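Working a Season: Notes for the Nolten Career Hour

Slide 1. Welcome

Hi everybody, good to see so many of you. (Wait for the chat to settle. Remind people to mute.)

I'm going to talk about seasonal work in lodges and campgrounds, how to apply, and what the living side is like once you get there. I've worked four seasons, two at Ellavar Lodge and two at the Nadau campground, and I'd go back tomorrow if my knees would let me carry that many breakfast trays again!

Ask who has already worked a summer job away from home. Let two or three people answer if they want to.

Slide 2. What the jobs are

Most people think of front desk and waiting tables. Those exist, but read the list out loud because it's longer than they expect: housekeeping, dish room, prep cook, gift shop, grounds, shuttle driver, boat dock, laundry, night audit.

Say a word for night audit. You sit at the desk overnight, close out the day's books and help the odd guest who has locked themselves out. You get a quiet room and the best sunrises of anyone on staff. I did it for my second Ellavar summer and loved it - I read more books that year than in all of school.

Housekeeping has a bad name and I want to push back a little. Your day ends in mid-afternoon and the whole evening is yours, with hours of daylight left to go hiking. Kitchen people are still scrubbing pans when you get back.

Slide 3. When to apply

Earlier than feels natural. For a summer job, start looking in winter. For a ski season, have your applications in by October. The nice dorms and the daytime shifts go to the people who sign up first, and there's often a real choice of department if you're early.

If you missed the window, call anyway. People drop out right before opening, and again in the middle of the season when students go back to school. I got my Nadau job from a phone call on a rainy afternoon, with my bag packed 4 days later.

(Tell the story about the bus here if there's time. Skip it if we started late.)

Slide 4. The application

Keep the resume to a single page. Managers read them between other things.

Put your dates at the top. First day you can start, last day you can stay. This is what they look for! Someone who can stay through closing weekend is worth a lot to them, and many places pay an end-of-season bonus for it. Don't promise a date you can't keep.

Babysitting counts. So does running the snack stand, mowing lawns, helping at your church supper. Say what you did and for how long.

The interview is normally a phone call and it's short. They'll ask how you feel about sharing a room and living far from a town. Have a true answer ready. Mine was that I'd shared with a sister for years and could sleep through anything.

Slide 5. Questions to ask them

Pause on this one, people like to write these down.

How much comes out of my pay for room and meals?
How many hours a week did this job get last year?
How many people to a room?
Can I see the room before I sign, even a photo?
What happens if I get sick?
Is there phone service? Internet in the dorm?
How do I get there with no car, and who pays for it?
What are the house rules on visitors?

Ask about sickness and quarantine rooms in particular this year. A good employer will have a plan and be happy to walk you through it.

Slide 6. Pay, in plain words

The hourly rate looks low next to a city job. Then look at what you spend. No rent in town, no groceries, no commute. Bring the Ellavar example: 19 weeks, and I came home with enough to pay for my next term's books and a used bike.

Tips are uneven. Early in the season there may be hardly any. Don't build a budget on August tips and then start in May.
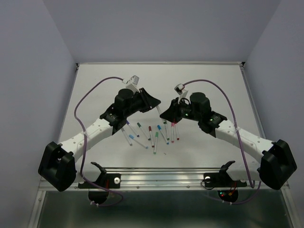

Page last modified: January 22, 2021

Slide 7. What to pack

Shoes first. Two pairs of work shoes, so you can switch off. Then a headlamp, earplugs, a real towel, a warm layer even in July, and a padlock. A fan, if the dorm allows it (ask).

Leave the good suitcase at home. A duffel goes under the bunk.

Slide 8. Living with your coworkers

My favorite slide! You eat, work and do laundry with the same people, and you get close very fast. Some of mine came to my wedding.

It can also wear on you. Find a spot that's yours - at Nadau mine was a flat rock past the boat ramp. Talk to your roommate in the first week about lights, alarms and guests. It's an awkward chat and it goes much better early on.

Slide 9. Getting around

If you end up at a place on the lake, the Sarantis ferry is how you get to the store. Check the last boat back before you leave. I slept on a bench at the landing once, and it was cold.

Slide 10. Questions

Leave plenty of time. If it's quiet, start with the question people always send me afterward: can I go with a friend? Yes, but apply separately, and both mention it on the form. Ask for the same dates and don't count on the same room.

The packing list and the question list are on the Nolten career page. Stay on the call afterward if you'd like me to look over your resume.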